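¿Tiene sentido entregar el proyecto del club solo en simulación?

Estoy en el club de robótica de mi facultad y nos ha tocado la parte de manipulación de placas para el concurso Pillier. La tarea es quitar la tapa a una placa, apartarla y volver a ponerla. Trabajamos en Mundow, todo simulado, y el brazo de verdad no lo tocaremos hasta octubre, si es que lo tocamos.

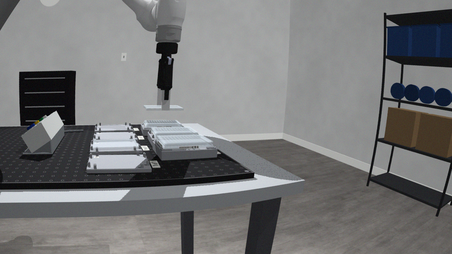
Mi compañera I-hsuan Chien dice que con 3000 episodios simulados la política saldrá lo bastante robusta. Yo no me lo creo. En el último lote la tapa se suelta bien en 84 de cada 100 intentos, pero con la fricción que trae Mundow por defecto, y no he encontrado a nadie que me explique de dónde sale ese valor. Las tapas de verdad se pegan, se comban, cogen electricidad estática.

Las bases del concurso dicen «demostración funcional» y nada más. ¿Alguien ha entregado algo así? ¿Lo aceptan? 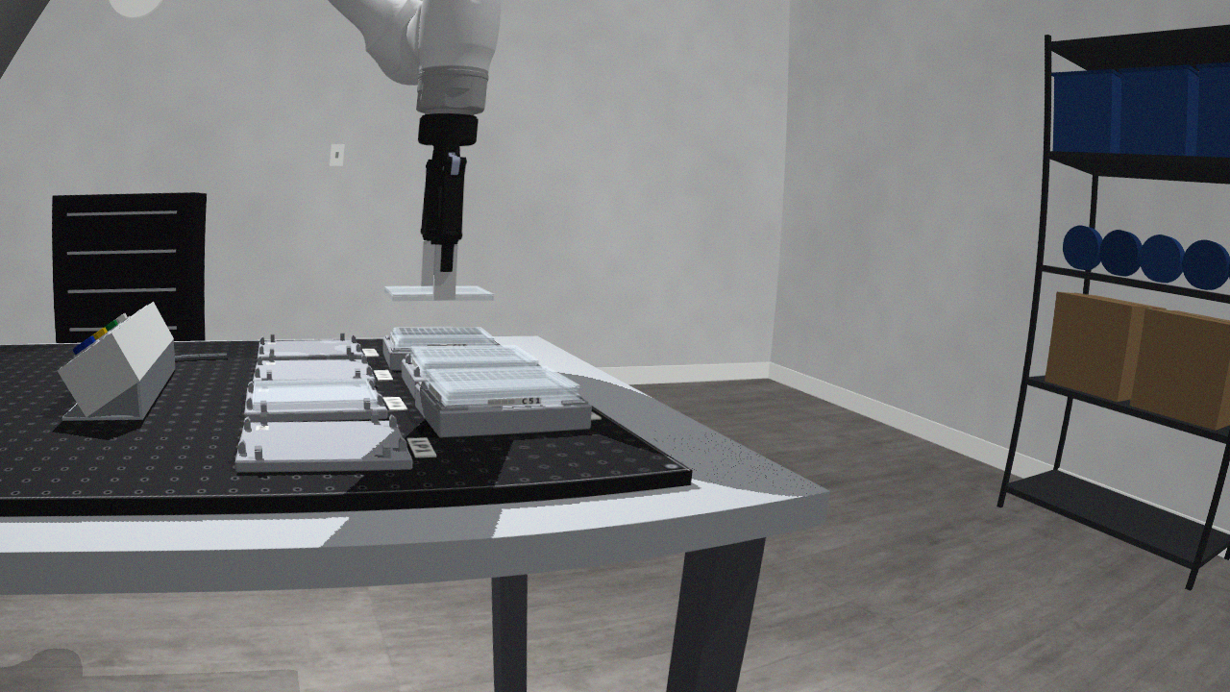 La tapa en la pinza, sobre la columna de placas.

Añado un dato que me han pedido en comentarios: la cámara es fija y no cambiamos la luz entre episodios.

3 respuestas

Respuesta aceptada

Aceptarlo, lo aceptan. Nosotros entregamos solo simulación en la edición pasada y no hubo pegas. Otra cosa es que sirva para algo.

Lo de los 3000 episodios me dice poco. Si la luz, la cámara y la fricción son siempre las mismas, tienes el mismo episodio repetido con las placas un poco movidas. Haz 12 variantes de fricción y masa de la tapa, mide cada una por separado y pon la tabla entera en la memoria, incluidas las que salgan mal. Ese 84 seguramente baje bastante. A nosotros nos bajó y el jurado preguntó justo por eso.

Mira también la recolocación. Soltar la tapa es lo fácil. Dejarla encajada en el borde es donde se nos iban casi todos los fallos, y nuestro contador los daba por buenos porque solo miraba la altura. Revisa qué está contando el vuestro antes de discutir con tu compañera.

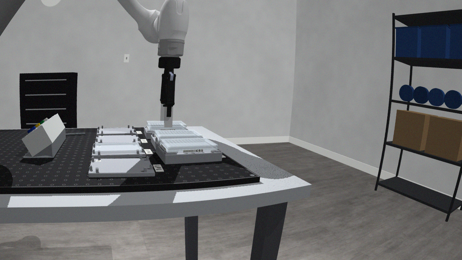
Última modificación de la página: octubre, 18:40

Segunda respuesta

Pásate a Vass, Mundow tiene unos contactos malísimos. Con Vass me funcionó a la primera.

Comentario: ¿«A la primera» son cuántos intentos?

Comentario: 4. Pero los 4 bien.

Tercera respuesta

Discrepo en parte de la aceptada. Variar la fricción está bien, pero si no tenéis ni una medida real estáis inventando el rango. Pedid una placa con tapa en cualquier laboratorio de la facultad, poned la tapa en un plano inclinado y apuntad a qué ángulo resbala. Se hace en una tarde. Con eso ya podéis justificar un intervalo, y yo no pondría la palabra «robusta» en la memoria sin haberlo hecho.

Del taller de Nernwood no esperéis mucho, la sesión de simulación a la que fui era casi toda publicidad.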